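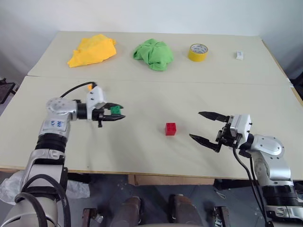 Yaneth Echeverri
Applications Engineer, Okero

Okero Two-Arm Bench Station

The Okero Bench Station is a fixed two-arm cell for light assembly and sorting at table height. It is sold to small shops and teaching labs that want to find out which of their hand tasks a machine can take over now, and which should stay with a person for a few more years. The page covers what the station includes, what it does reliably and where it still falls short.

What it works on

The standard task set uses cheap parts that can be bought anywhere: toy building bricks, cloths, rolls of tape and small blocks. Bricks are used for the two-handed jobs. One gripper holds a small green brick while the other opens over a red four-stud brick on the table. The job is to pick up both, line up the studs and press them together. A child does it without looking. For the station it takes two arms, a steady grip on each part and an alignment error smaller than the play between the bricks.

Cloths are used for the jobs that look easy and are harder. A bunched cloth has no fixed shape, so the software has to find an edge or a corner before it can do anything useful. Tape rolls test grasping of round parts that can tip over or roll away.

Results from our own bench

The figures below come from the Pollberg test room, collected by Berhanu Gebru over one August. Lighting was constant and the parts were set down by hand in no fixed position.

Brick pick and join: 636 attempts, 346 completed without help
Average time for a completed join: 12 seconds
Most common fault: second brick pushed along the table before the fingers close
Second most common fault: bricks joined one stud off

A little over half is not a production rate. A person does the same join in one or two seconds and does not need a reset. We publish the number so that buyers can plan for it. Single-arm pick and place of rigid parts is much closer to shop use, and most customers start there. Folding a cloth to a set size is offered as a development task only, and no success rate is quoted.

Where it fits today

Suitable: moving rigid parts between known areas, sorting by color, loading a simple fixture, holding one part while a person works on it.

Suitable with supervision: joining two parts by hand-to-hand alignment, standing round parts upright, clearing mixed items from a table.

Not yet suitable: folding laundry, wiping up spills, anything with a sharp edge, anything that must be finished on a fixed cycle.

Household use is not supported. The arms are bolted down, the reach is limited to the table, and the station cannot open a door or fetch what it has dropped on the floor.

Included

Two arms with parallel-finger grippers
Control computer with software license
Mounting hardware for a table edge
Starter parts kit
Printed setup guide

The table is not included. Use a plain, matte surface in a light color. Glossy tops cause false edges in the vision software. A join between two table sections is acceptable if both sections are level.

Care

Check finger alignment at the start of each shift. Inspect the arm cables at the elbow and wrist for rubbing, and replace any cable with a worn jacket. Finger pads are rated for 4000 grasps and are sold in pairs. After replacing pads, run the gripper zero routine before loading a task. Keep hands out of the shared area between the grippers while the arms are powered.

Customer note

"We bought it to build kits and ended up using it to hand parts to the person building kits. That works. We still do the fiddly half ourselves." Amparo Huaranga, workshop lead, Huaranga

Ordering

Stations are built to order. A bench trial can be arranged with your own parts, provided each part is rigid and fits between the fingers. Send two samples of each part with a short note on how it is handled now. Trials are scheduled by Gunvor Moen at the Pollberg office.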